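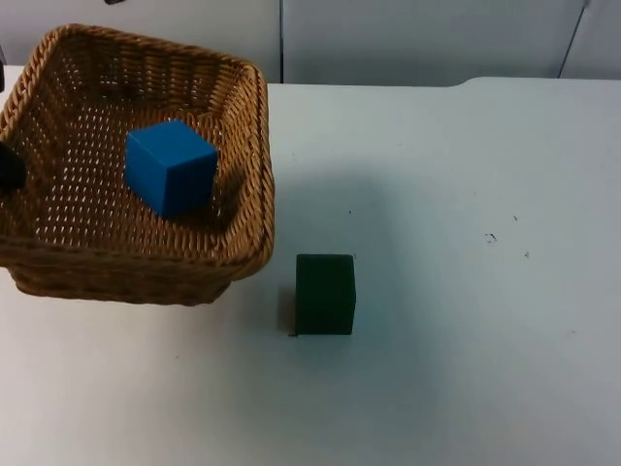

Woven basket for block storage: liner or no liner?

Posted in Storage & Shelving by ramport_shelf
Viewed 2,135 times

I keep colored cubes in a square wicker basket with rounded corners and a thick braided rim. The walls and floor are a tighter weave with small gaps, and light from the tabletop comes through when the basket is empty or nearly so. The table is white and marks easily.

Two problems. First, the gaps collect dust and the dust ends up on the blocks. Second, short ends of the weave have started to lift along the underside and I suspect they are scratching the table. I would like to keep the basket. The plastic bin I used before was a Calance and it cracked at one corner.

Would a fabric liner solve both, or only the first? If I line it, does the liner need to go over the rim? The blocks go in and out all day, so anything that shifts or bunches up will get on my nerves quickly. I would also like to know whether the weave can be washed.

3 replies

talpur_weaves

A liner solves the first problem only. The scratching comes from below and has to be treated from below.

Underside: turn the basket over on a towel and run a nylon stocking across the bottom. It will snag on every lifted end. Trim each one flush with side cutters, at an angle, on the outside of the strand it crosses. Do not pull the end first. On a tight weave you will loosen the row next to it. If an end is too short to trim, put a drop of white wood glue under it and hold it down with a clothespin or a piece of tape until it sets. Then attach felt pads at the four corners. Stick-on pads do not hold on wicker. Sew them through the weave with heavy thread, two passes each, with the knot on the inside.

Liner: medium-weight cotton, washed once before cutting so it does not shrink later. Measure the floor and the rim separately. Your basket probably flares, and a liner cut to the floor size will pull up at the corners. Going over the rim is optional. A braided rim is thick, so a fold-over needs several inches of extra fabric plus a drawstring. For constant use I would stop the liner just below the rim and tie it through the weave at each corner.

Washing: do not soak it. Vacuum with the brush attachment, then wipe with a cloth wrung out in water with a little dish soap. Dry it upside down with air moving under it, out of direct sun. Leave it overnight before putting anything back in. A damp basket holding a load will sag and stay that way.

Prollik_77

Just get a tray and put the basket on it. No scratches, no sewing. I did that in October and haven't thought about it since.

1,897 on the kitchen board

Agree with the trimming advice. Disagree on the liner. With fabric in place the dust sits on the fabric, and you have to untie it to wash it. I use a piece of thin cork cut to the floor of the basket and leave the walls bare. It lifts out with one finger, and I wipe it on Friday with the rest of the shelf. Round the corners of the cork to match the basket or it will ride up.

If the blocks are foam, check them for lint before you choose fabric. Mine picked up fibers from a flannel liner and had to be cleaned with tape. Smooth plastic did not have this problem.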